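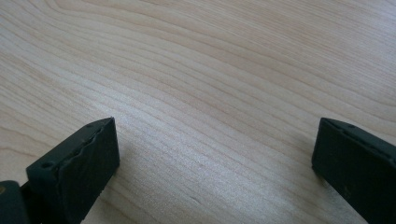

Does a black belt mean you can beat anybody?

Somebody at your school has probably said it. "My cousin's a black belt, so he could fight five people at once." Maybe he could. But how would your friend know? Has anyone seen the cousin fight five people? What would they be doing it for?

There are lots of stories about black belts. Some are true, some are a bit true and some get passed on because they sound good. We took three of the best known and gave them a poke. 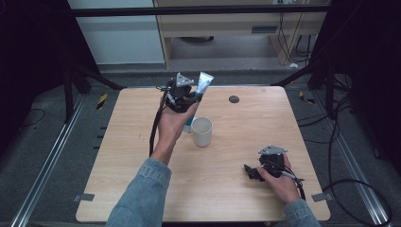
Words by Viola Sala
Questions sent in by readers of the Hernside Junior Sports Pages

Story one: the belt went black because it was never washed

You may have heard this one from a coach. Long ago, the story goes, everybody started with a white belt. They trained and trained, and the belt got so grubby with sweat and mud that it slowly turned black. So a black belt was just a very old white belt.

It's a lovely story. Now think about your own PE kit. If you didn't wash it for years, would it go black? More likely it would go a sort of greyish yellow, and your family would make you keep it in the garden.

There's a bigger problem. Judo clubs in Japan began using black belts to mark their more experienced students in the 1880s. They were given out. A student was told, "You've reached this level," and put on a different belt. You don't need mud for that.

Belts do change as they get old, though. A black belt that is tied and untied for years can wear through on the outside, and the pale cotton inside starts to show. So an old belt can get whiter.

Story two: black belts must register their hands as weapons

Leonardo Tedesco, aged 10, wrote to ask if his teacher had to show her hands to the police. No, Leonardo. In Britain there is no list of people with dangerous hands, and no form to fill in.

What the law does care about is what you do. If you hurt somebody, you can be in trouble whether you have a black belt, a yellow belt or a belt that holds your trousers up.

Where did the story come from? We couldn't find out for certain, and we don't trust people who say they can. Films have repeated it plenty of times, and a film is allowed to make things up.

Story three: a black belt is a black belt, wherever you got it

This is the one grown-ups get wrong too.

There isn't one world office that hands out every black belt. Karate, judo, taekwondo and ju-jitsu all have their own rules, and different clubs in the same sport can have different rules as well.

Try some sums. Say Misaki goes to 2 classes a week, for 40 weeks of the year, and her club gives her a black belt after five years. That's 400 classes. Mirsad also goes to 2 classes a week, but his club runs for 44 weeks of the year and makes him wait ten years. That's 880 classes.

Both of them tie on a black belt, and from across the hall you couldn't tell the belts apart. Who is better? We still don't know. Perhaps Misaki's classes were hard and Mirsad spent half of his chatting by the water fountain. The number tells you how often someone turned up. It doesn't tell you what they did when they got there.

In many styles the first black belt is called first dan, or "shodan" in Japanese. The "sho" part means beginning. Plenty of teachers will tell you it's the point where you know the basics well enough to start learning properly.

Some clubs also have a junior black belt for children, and you may have to take another test when you're older to get the adult one. Ask before you boast.

Things worth asking at a new club

What do I have to be able to do for the next belt?
Who decides if I've passed?
How much does each test cost, and how many are there?
What happens if I don't pass?
Can my mum, dad or carer stay and watch a class?

A good teacher won't mind any of these. If someone promises you a black belt by a certain date before they've even seen you do a forward roll, be suspicious. They can't know that yet.

Words to know

Dan: a black belt level. First dan comes first, then second dan, and so on.
Kyu: a level below black belt in many Japanese styles. The numbers usually count down as you improve.
Grading: a test for a new belt.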